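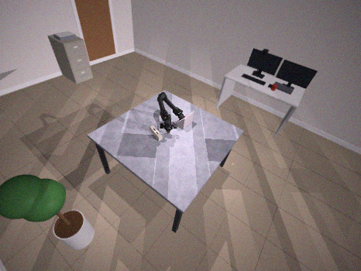
Table cell in the simulator, arm low over the cream block. Cavameck open day, Briltbridge.

Spent Monday afternoon at the Cavameck open day in Briltbridge. Notes follow, mostly for people who asked about the simulation side. 1/12

The building has two floors. Hardware is downstairs and was packed with school groups, so I started upstairs with the simulator, which they call Plimemov. 2/12

The task on show was a plain one. Move the gripper to a small block on the table, pick it up, set it down at a target pose. There is a thin white upright panel on the far side of the gripper from the block, and the planner has to treat it as an obstacle. 3/12

The room is modelled as well as the table: tiled floor, desk with two monitors, filing cabinet, door, a pot plant in the corner. Light and shadow fall across the floor and the table top. I asked whether they vary the lighting between runs. They do, along with block position and table friction. 4/12

Figures from the talk: 3,000 runs in the current batch, of which 2,291 ended with the block inside tolerance. That is a shade over 76%. The speaker gave the number without dressing it up, which I appreciated. 5/12

Most of the failures are at the grasp. The fingers touch one edge of the block first, it turns a few degrees, and the grip closes on a corner. Collisions with the panel are the next largest group. They had no slide with the exact split. 6/12

Contact settings: 1,000 physics steps per simulated second. They tried 300 and the block sank slightly into the table under load, then popped out when released. Anyone who has used a rigid body solver will have seen this. 7/12

Someone asked why the arm is fixed near the middle of the table when an edge mount would leave more clear surface. Answer: reach on all sides, and it matches the bench downstairs. The cost is a dead zone close to the base. 8/12

Went down for the hardware slot at three. Same task, real block, slower joint speeds for the public. The controller is from Skyrme and was running the policy trained upstairs with no retuning. I watched four attempts. Three good, one corner grip. 9/12

Four attempts is no sample, obviously. They did say the real success rate is lower than the simulated one and that they would publish both. No date given. 10/12

Complaints: the talk started twenty minutes late, the projector washed out every graph, and the handout still had the February batch in its results table. Ask for the newer sheet at the desk if you go. 11/12

Next open day is in the autumn. Book the hardware slot first, as it fills up. The simulator room you can walk into at any time. Parking is behind the building, entrance on the left after the bridge. 12/12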